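May, evening

Controller comparison in the kitchen sim, second pass. Tisteo is the joint-space controller we have been running since winter. Drestora is the operational-space one from the new branch. Same arm model, same gripper, same home pose, control rate dropped to 20 Hz for both so the logs line up. Rendered everything at 256 square, plus a few larger views for checking by eye.

Started with the island layout. Red can in the gripper, red bottle alone on the marble.
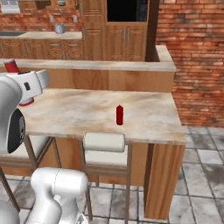

Gains first. Drestora's default stiffness is too low for the wrist with a payload. Commanded height and measured height drifted apart during slow moves, and the error was worst near full reach. Raised the vertical stiffness and left the lateral axes alone. The offset shrank to something I can live with. Damping ratio stays at 1 for now. Tisteo had no such offset but took a wider path over the counter, which will matter once there is clutter.

Ran 80 episodes per controller with matched seeds. Two of the Drestora runs ended in a joint limit on the wrist and had to be thrown out. I reran them with new seeds and noted it in the log header so the table isn't misleading later.

Moved to the toaster layout after lunch. The question there was the retract pose, specifically whether the wrist can fold up in front of the upper cabinets without the planner choosing the other elbow branch.

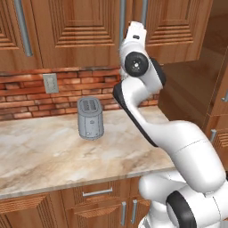
Elbow branch is set by the null-space target, and the one in the config was copied from the Priedītis setup, where the base sits lower. Replaced it with the current home pose. Drestora now keeps the same branch on every seed I tried. Tisteo never had the choice, as it gets joint targets directly.

Step time is nearly equal. The physics takes most of it, rendering takes the rest, and the controller hardly shows in the profile. No reason to choose on speed.

Leaning toward Drestora for teleop data and Tisteo for replay. Replaying Drestora actions open loop drifts after about 20 seconds, and I don't want to store full states for everything.

Still to do:

- rerun the island set with the new null-space target
- check finger force limits against the Tolar gripper model
- fix the camera name clash in the export script
- push the gain file, old values kept in a comment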